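4 Setting up the seating plan and place cards

This section applies to Ekadell Venue Planner, desktop edition, with the Waketti card printing add-on. It covers the layout of the reception room, the assignment of guests to tables and the printing of place cards. Ceremony seating is covered in section 5. Revised 14/06/2018.

4.1 Before you start

The guest list must be imported and its status set to Confirmed (section 3.4). Guests marked Awaiting reply can be seated, but no card will be printed for them.

The room must exist in the venue library. Two sample rooms are supplied: Osthorpe Barn and the Cavalcanti Room. Either can be copied and edited. The originals are read-only.

4.2 Creating the room layout

1. Open the event and select Reception > Room.
2. Choose a room from the list, or select New and enter the length and width in metres.
3. Mark all doors and fire exits. Use the Exit symbol for fire exits, as the Door symbol does not reserve any clear space.
4. Place the dance floor, bar and cake table. These are fixed items and cannot be moved once tables have been added.
5. Select Add tables. Enter the shape, the number of tables and the seats at each. The default is a round table with 10 seats.
6. Drag each table into position. A red outline means that the gap to the next item is less than the minimum set under Options > Spacing.
7. Select Lock layout.

Caution: Unlocking the layout after guests have been seated removes all seat numbers. Table assignments are kept. Save a copy of the event before unlocking.

Note: The minimum gap is measured from chair back to chair back, with the chairs drawn out. If the venue gives its figures from table edge to table edge, change the setting under Options > Spacing > Measure from.

4.3 Seating the guests

1. Select Reception > Seating. Unseated guests are listed on the left.
2. Seat the top table first. Drag each name to a chair, or right-click the chair and type the first letters of the surname.
3. For the other tables, drag whole parties by the party heading. If a party is larger than the number of free seats, the program asks whether to split it.
4. Set any Keep together or Keep apart rules from the guest menu. Up to 11 rules can be set for one guest.
5. Select Check plan. Conflicts are listed at the foot of the window. Double-click a line to go to the table concerned. 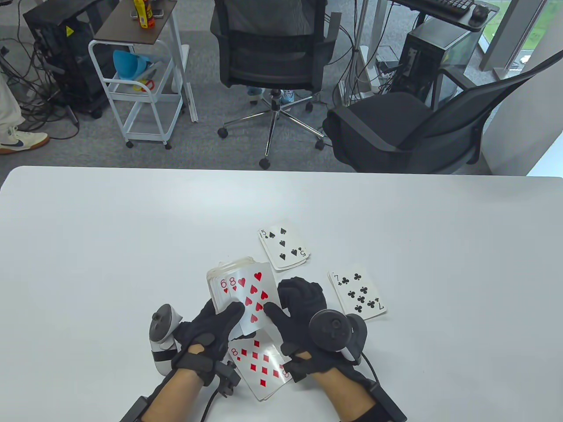

6. Correct each conflict, or tick Accept to leave it as it is. Accepted conflicts are shown in grey and are not reported again unless one of the guests is moved.
7. When the list is clear, select Number seats. Numbering starts at the chair nearest the top table and runs clockwise.

High chairs and wheelchair spaces are set from the chair menu. A wheelchair space removes the chair from the furniture order but keeps the seat number and the place card.

4.4 Printing the place cards

1. Load card stock in the rear tray. Do not use the main cassette.
2. Select Output > Place cards and choose a template. Tent cards are folded after printing; flat cards are not.
3. Set the resolution to 600 dpi. Lower settings give broken strokes in the script typefaces.
4. Select Print test sheet and hold it against a blank sheet of stock. If the names are off centre, enter the difference in millimetres under Offset.
5. Select Print by table. Each table begins on a new sheet.

Note: Names longer than 28 characters, including spaces, are reduced in size to fit. To keep all cards the same size, tick Wrap long names.

Meal choice symbols print in the lower right corner when Show meal is ticked. Agree the symbols with the caterer first. They can be changed under Output > Symbols, but cards already printed are not marked as out of date.

Caution: Let each sheet dry flat before folding. Do not stack freshly printed sheets.

4.5 Late changes

Changes made after printing are held in the change list. To reprint only the cards affected, select Output > Place cards > Changed only. The seating chart for the entrance is a separate document and must be printed again in full.

If message 41 appears, the printed set and the current plan have different table numbers. Open Reception > Room, restore the earlier numbers and repeat the step. If the new numbers are to be kept, discard the printed set and return to 4.4, step 5.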